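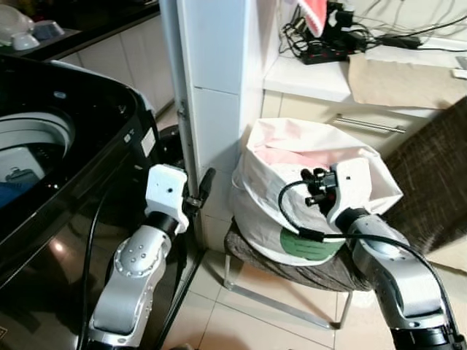 Laundry and Utility Area Safety Checklist, with Inspector's Comments
Lukwood Residences, Unit 113
Published in February by Bindance Property Services, Inspections Desk

We use cookies to improve your visit. By continuing to browse you accept our cookie policy. Accept / Manage settings

Scope. This checklist covers the washing machine, its power supply and water connections, the flooring, and the storage of laundry and small items in the area adjoining the kitchen. Ratings are S (satisfactory), A (attention required) and N (not assessed). Items rated A are to be corrected by the resident or by Bindance, as stated in the comment.

1. Appliance position and stability
1.1 Machine stands level on a firm surface. S
1.2 Machine does not rock when pressed at opposite corners. S
1.3 Clearance at rear meets the minimum in the Lukwood unit standard. S
Comment: Rear clearance measured at 7 centimeters. No adjustment is needed.

2. Lid, drum and load
2.1 Lid opens fully and remains open without support. S
2.2 Drum rim free of cracks and sharp edges. S
2.3 No articles hanging over the rim before the cycle is started. A 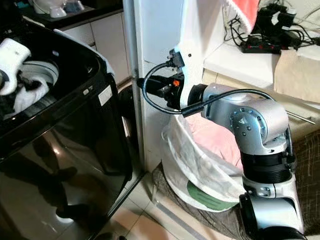

Comment on 2.3: Residents are asked to place all articles fully inside the drum before closing the lid. Fabric caught between the lid and the rim can be torn and may allow water to reach the outside of the cabinet. The white item lying over the rim of the black top loader is the condition to be corrected. The resident should also confirm that the load is distributed evenly before selecting a spin program.

3. Electrical
3.1 Appliance plug and cord free of visible damage. S
3.2 Appliance connected directly to a wall receptacle. S
3.3 Power strips located away from water and splash. A
3.4 Cords gathered and secured. A
Comment on 3.3: The power strip on the white shelf is to be moved to a dry location farther from the machine. It must not be used to supply the washing machine at any time.
Comment on 3.4: The cables on the same shelf are tangled and should be separated, with those no longer in use removed. Adapters should be spaced so that each can be unplugged without pulling on another. Idgate cord clips are available on request from the Bindance office.

4. Water supply and drainage
4.1 Supply valves turn freely by hand. S
4.2 Hoses free of bulges, kinks and corrosion at fittings. S
4.3 Drain hose secured. S
4.4 Floor drain tested. N
Comment on 4.4: To be included in the building drainage check under work order 541.

5. Floor and access
5.1 Floor tiles sound, with no loose edges. S
5.2 Mats lie flat and have a non-slip backing. A
5.3 Clear standing space in front of the machine. A
Comment: Apply non-slip backing to the patterned mat or replace it. Laundry awaiting washing should be kept to one side. Shutoff valves must remain within reach whenever the machine is in operation.

6. Storage
6.1 Drawer opens and closes without obstruction. S
6.2 Paper and packaging kept clear of electrical items. A
6.3 Detergents closed and stored upright. S
Comment on 6.2: Loose paper is to be removed from the shelf that holds the power strip.

Follow-up. Resident items are to be completed within 45 days. Mohmand Electrical will attend to any receptacle work arising from Section 3. Appointments are available from 9:00 a.m. A copy of this checklist should be kept with the unit handbook.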